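Ecke auf Ecke: Wäsche zusammenlegen ohne Fluchen
Sprechnotizen, Nähcafé Roltau, 2018-09-19

Folie 1, Begrüßung
Guten Abend zusammen! Kurz warten, bis alle einen Stuhl haben. Dann gleich fragen: Wer hat daheim einen Schrank, bei dem man die Tür zudrücken muss? (Hände hoch, meine auch.) Ich hab mal gezählt, wie viele Stoffteile bei uns im Haus liegen, vom Spültuch bis zum Bettbezug, und kam auf 114. Für einen Haushalt mit zwei Leuten! Da fing das an mit dem Falten.

Folie 2 bis 4, einfach durchklicken, blaues Tuch
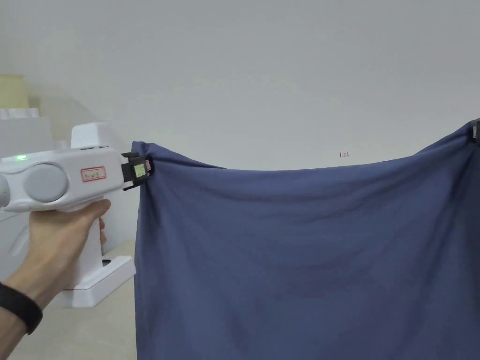
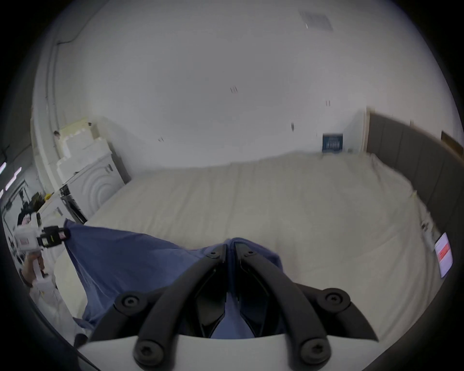
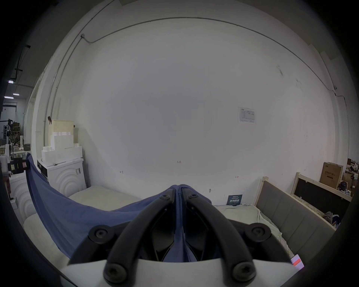

Folie 5, die Ecken
So, und jetzt zum Eigentlichen. Alles beginnt mit zwei Ecken. Wer ein Tuch irgendwo am Rand packt und hofft, dass es sich schon ergibt, der steht nachher da mit einem Knäuel, ich kenne das gut. Also: eine Ecke suchen, festhalten, am Saum entlangfahren bis zur nächsten. Nicht loslassen, auch wenn das Telefon klingelt. Dann hochnehmen und aushängen lassen, ein-, zweimal leicht schütteln.
Hier das karierte Küchentuch aus der Tasche holen und vormachen. LANGSAM, beim letzten Mal in Umovley war ich viel zu schnell, und die hinteren Reihen haben gar nichts mitbekommen.

Kurze Seite oder lange Seite? Die Frage kommt immer. Bei kleinen Tüchern ist es mir wurscht, bei allem, was größer ist als meine Armspanne, nehme ich die kurze Seite. Sonst schleift unten der Stoff, und man steht mit gespreizten Armen da wie eine Vogelscheuche.

Folie 6, das Bett als Tisch
Mein liebster Arbeitsplatz ist das Bett. Kein Witz! Der Küchentisch ist zu schmal, der Boden geht auf den Rücken, und auf dem Bett kann man mit der flachen Hand schön ausstreichen — vorher natürlich das Laken glattziehen, sonst drückt sich jede Falte durch. Das Tuch an der Kante ablegen, die oberen Ecken wegziehen, dann erst die unteren. Wenn an der Bettkante noch was runterhängt, nochmal nachziehen, bevor gefaltet wird.
(Falls jemand nach Matratzen fragt: weiche gehen auch, man streicht halt sanfter.)

Folie 7, halbieren, halbieren, dritteln
Zweimal halbieren, einmal dritteln. Damit passt bei mir fast alles aufs gleiche Maß, und der Stapel kippt nicht. Die geschlossene Kante kommt nach vorn, dann erwischt man beim Rausziehen immer nur ein Teil. Meine Schwiegermutter macht es genau andersrum, und ihr Schrank sieht trotzdem besser aus als meiner. Das ruhig erzählen, da lachen sie.

Folie 8, Spannbettlaken
Stöhnen abwarten. Ja, ich weiß. Hände in zwei Gummiecken stecken, wie in Handpuppen, eine über die andere stülpen, dann die nächsten beiden dazu. Auf das Bett legen, die Gummikante nach innen schlagen, fertig ist ein halbwegs gerades Rechteck. Halbwegs reicht! Wer unbedingt will, streicht noch eine Weile dran herum, ich nehme mir die Zeit im Januar, wenn draußen sowieso nichts los ist.

Mitmachrunde, 19 Minuten
Tücher austeilen, je zwei Leute eins. Bitte erst üben, dann reden (klappt nie). Rumgehen, auf die Daumen schauen: Die gehören an den Saum, der Rest der Hand bleibt locker. Wer schon fertig ist, darf das große Laken vom Seitentisch probieren.

Falls noch Zeit bleibt
Frage nach dem Bügeln. Antwort: Hemden ja, Bettwäsche nein, Geschirrtücher nur, wenn Besuch aus Kimton kommt.
Nicht vergessen: Tücher wieder einsammeln und die Handzettel mit den Faltschritten an die Tür legen.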